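4.2 Placing the tray on the table

Before you begin, read section 4.1 and check that you have the Fumbridge tray and not the Nidover one. The Nidover tray is deeper and needs more space at the back.

1. Wipe the table top with a soft cloth and let it dry completely. Do not use cleaner with alcohol.

2. Take everything out of the tray, also the paper from the packing.

3. Hold the tray by two opposite walls and put it down flat. Do not push it over the table — small sand under the base will scratch the white surface.

4. Keep the tray to one side, so that the other side stays free for the hand and for the flat items you will sort. Leave about 26 cm of free table.

Note: The tray does not need to be parallel with the table. A small angle is allowed and makes no difference for the sorting.
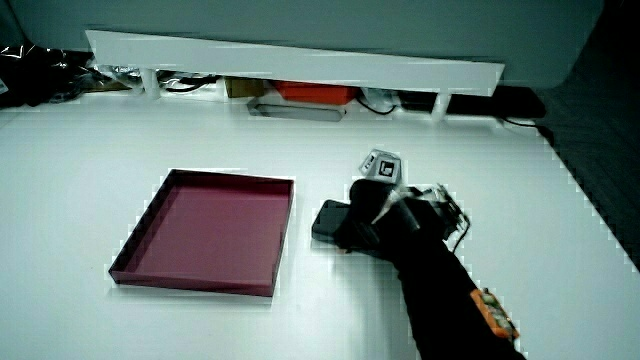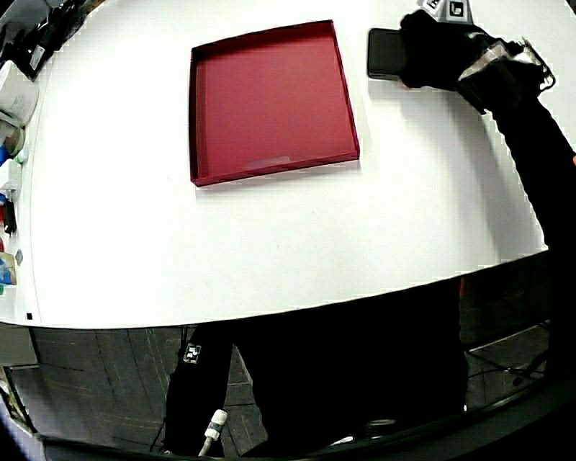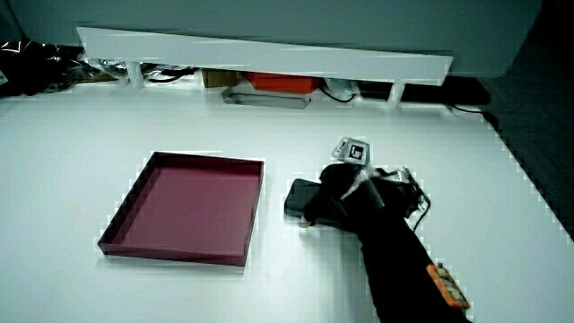
Fig. 6. Empty tray on the white table, with a black-sleeved arm reaching in at its right side.

5. Press lightly on each corner of the tray. If one corner moves up and down, lift the tray, clean under it and repeat step 3.

6. Put the first item next to the tray, lying flat. Then move it into the tray with one hand. The walls are low, so you do not need to lift high.

Caution: Do not sit or lean on the table edge. The table must not carry more than 77 kg in total.

Caution: Keep liquids away from the tray. The walls are too low to hold a spill.

If the tray is bent or has a broken rim, do not use it. Write to Kedir Alemayehu at Tangen spare parts and give the part number, Drornden 82.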